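Section 2: Setting Up a Match Day

This section covers entering a fixture, choosing the squad, and running the live log in Huvine. It assumes you have already created your club and your season as described in Section 1. If your league uses the Brarko results feed, read the note at the end of "Entering the fixture" before you begin.

Entering the fixture

1. Sign in with a Secretary or Manager account. Coach accounts can see fixtures but cannot add them.

2. Open Season, then Fixtures, and select New Fixture.

3. Choose the competition. League, cup, and friendly matches are kept in separate tables, and only league matches count toward the standings.

4. Pick the opponent from the list. If the club is missing, select Add Club and type the name as it appears on the league's own schedule. Spelling matters here. "Lysenko Rovers" and "Lysenko Rovers FC" will be stored as two different clubs, and their head-to-head records will not be joined.

5. Set home or away, the date, and the kickoff time. Kickoff is always stored in the time zone of the home club.

6. Save. The fixture appears in gray until a squad has been attached to it.

Note: Dates can be typed or picked from the calendar. When typed, they must include the weekday and the month in full, for example Wednesday, January 1, 2020. Short forms are rejected.

Note for Brarko users: Fixtures that come in through the feed are locked. You can change the venue and the kickoff time, but the opponent and the competition can only be changed by the league. Do not enter the same match by hand while you wait for it to arrive. The feed does not check for duplicates.

Choosing the squad

1. Open the fixture and select Squad.

2. Drag players from the left column to the starting lineup or the bench. On a phone, tap the player and then tap the position.

3. Check the status mark next to each name. Green is available, amber is a doubt, red is injured or suspended. You can pick an amber player. A red player can be added only to a friendly.

4. Name the captain. The field cannot be left blank.

5. Select Confirm. Players with the app receive a message at this point – so finish your changes first.

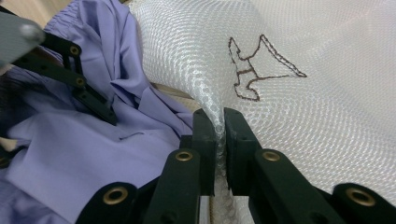
If a player drops out after you have confirmed, use Replace instead of removing the name and starting over. Replace keeps the shirt number free for the new player and sends a message only to the two people affected.

Caution: Suspensions are worked out from the cards you have logged. If an earlier match has no log, the app has no way of knowing that a player is banned. Check against the league's list before you hand in a team sheet.

Running the live log

1. Open the fixture and select Start Log when the referee blows for kickoff. The clock starts right away.

2. Tap Goal, Card, or Substitution as each one happens. The minute is filled in for you and can be edited later.

3. At halftime, select Pause. If you forget, go to Clock and type in the correct minute once play resumes.

4. At full time, select End. For cup matches you will be asked whether to go on to extra time or penalties.

5. Check the score and select Publish.

The log works without a signal. Entries are held on the phone and sent when you are back in range, up to a limit of 1000 entries. Keep the app open until the upload bar has cleared – closing it early can leave the match stuck at "In progress."

Caution: Only one person should run the log for each match. Two phones logging the same game will produce double goals, and these have to be deleted by hand.

Correcting a published result

1. Open the fixture and select Request Correction.

2. Enter the right score or scorer and a short reason.

3. Wait for approval. League matches go to the league office, and friendlies go to your club's Secretary.

The standings do not change until the correction has been approved. In the Gondia regional leagues, requests must be in before the February registration window closes, and after that the table is final.

If you see error 919 when you send a request, another correction for the same match is still open. Withdraw the first one or wait for it to be dealt with, then try again.

Section prepared by Sandro Greco. For player registration and transfers, go to Section 3.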